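Speaker notes: "We Bought the Kit So You Don't Have To"
Apr 4, 2018

Open cold, skip the bio. They have the program, they can read.

Start with the invoice. Kelteck sells the Trikeck hand kit for $3,942, shipping extra. You get two hand-held grippers, a hard case with foam cut for three, and a manual of 18 pages, four of them in a language our office could not identify. Pause here. Somebody usually guesses Finnish.

Say who we are: a small packaging outfit called Dident that wanted to teach a machine to pick up bagged goods. Bagged goods are terrible. A box has the decency to stay a box. A bag changes its mind every time you touch it.

Explain the pitch the way the sales rep gave it to me. A person does the job by hand with the grippers, the kit records it, and the recordings go off to the Mirzaei service, which turns them into something a robot arm can use. Their brochure says 1,000 recordings per task. We asked what happens at 800. The answer was "a conversation." (Slow down on that line.)

Now the good stuff, because Mechthild Zürcher from our floor made me promise to be fair. Setup took one morning. The grip feels natural after an hour or so. Your forearms will complain on day two and stop complaining on day four. The support people answer the phone and sound awake.

Then the gripes. The charging cable is shorter than any desk I have ever owned. The software logs you out at lunch, as if it had plans too. And the foam cut for three still bothers me. I have written to Kelteck twice asking what goes in the third hole. They thanked me for my interest.

Next slide. 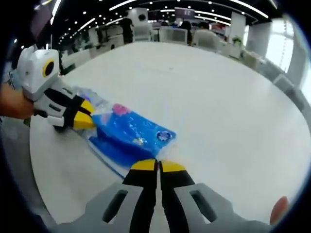

So, soft packages. The brochure mostly shows wooden blocks, and I would like to meet the customer who ships wooden blocks. With film you learn to take an end and leave the middle alone. Pinch too much and you get a fistful of wrapper with the product sulking at the bottom. Our new people went for the middle every time, and we threw out most of their first batch.

If anyone asks about speed: slower than bare hands, and Kelteck never claimed otherwise. Don't get dragged into the arm itself, that's the August talk.

Price again. Would I buy it again? Yes, one kit, and I'd haggle over the service contract, which renews itself unless you cancel in writing. Give them the cancellation address if they want it. It's on the back of my badge.

Questions. Water. Take the clicker back from the moderator this time.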